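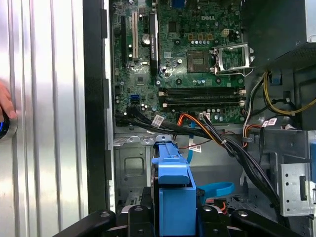

I have an opinion, and I've been boring the whole workshop with it since last summer, so now it's your turn: if you're building a robot arm at home, stop giving it blocks to pick up. Give it junk! Real, awkward, badly designed junk, preferably an old office PC.

I know why everybody starts with blocks (I did too). You've spent months of evenings on the thing, the wiring finally behaves, and you want a win. So you set out a foam cube and the arm picks it up and you film it and send it to your sister. Great. I did that for most of a winter and I learned almost nothing, except that foam is very forgiving.

Then Gergely Szalai dragged a pile of dead desktops into our shared space, and I got hooked. A computer case is a wonderful, horrible place to send a gripper. There are cables draped across everything you want to reach. There are shiny surfaces that make the wrist camera see things that aren't there. And the clearances are mean. My first fingertips had square corners and they caught on every single edge in there, so I sat down with a file and some bad coffee and rounded them off, and it was the best change I made to the whole build. I would never have found that out from a foam cube, because a foam cube has nothing next to it.

Drive carriers are my favorite. If you've never had one of the plastic ones in your hand, they flex when you squeeze them, so grip force stops being a number you typed in once and forgot about. Too gentle and you slide right off. Too hard and you get a crunch, and then you're digging through the parts bin for another one (we have a lot of parts bins, and I am not allowed to bring in any more).

Now, Solange Desjardins, who builds much prettier machines than I do, thinks I'm doing this backwards. Her argument is that you can't debug two messes at once. If the arm fails inside a cluttered case, was it the calibration? The camera? A cable you didn't notice? With a block on a flat board you know. And okay, that's fair! I'll give her calibration. Do your calibration on something boring, and go back to the boring thing whenever the numbers look weird. I keep a printed block in my drawer for exactly this and I will deny it if she asks.

But I still think most of us stay on the flat board way too long, and I think it's vanity. I kept a log in July, and out of 188 tries inside a case I got 53 I'd call clean. That's an ugly number to show people. It's also the most useful page in my notebook, since next to each miss I wrote down what went wrong, and the same handful of dumb reasons kept coming back. Slack in the wrist was the big one. I'd been blaming the software for it for ages.

The other thing I'd push for is keeping a person close by. Erzsébet Gál likes to say a robot demo with a hand in it is cheating, and we've gone a few rounds on that. I don't buy it. I take things apart with a friend holding the other end of whatever it is, so why should the arm have to do it alone? Somebody steadies the case, the arm does the fiddly bit, everyone gets home for dinner. Just agree on who's got the stop button before you start, and unplug the PC, obviously, and leave the power supply shut.

Anyway, old office towers cost next to nothing. Ask at your work, ask a school, ask the guy who fixes phones. Take two if they offer, and leave the cables in.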